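Veltcombe team reports gains in two-armed bag handling

A group at the Veltcombe lab has published results from a method that teaches a pair of robot arms to handle thin plastic bags — a job most systems still do badly. 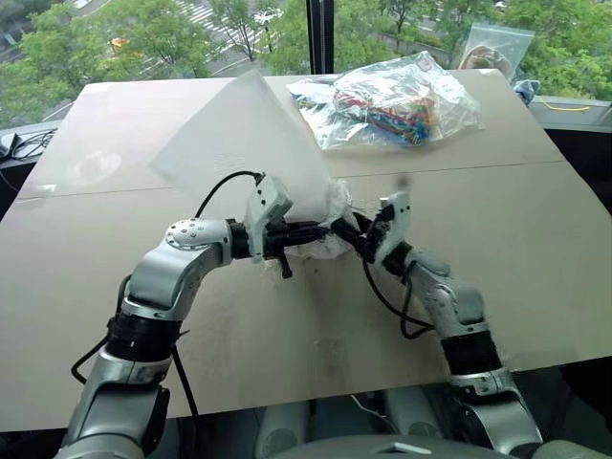 The model, named Trutonura, was trained on 3,324 recorded attempts. In tests on 30 bags it had not met before, it got 93 per cent open. Evdokia Drakos, who led the work, said very thin film remains the main cause of failure. The code is due out in September.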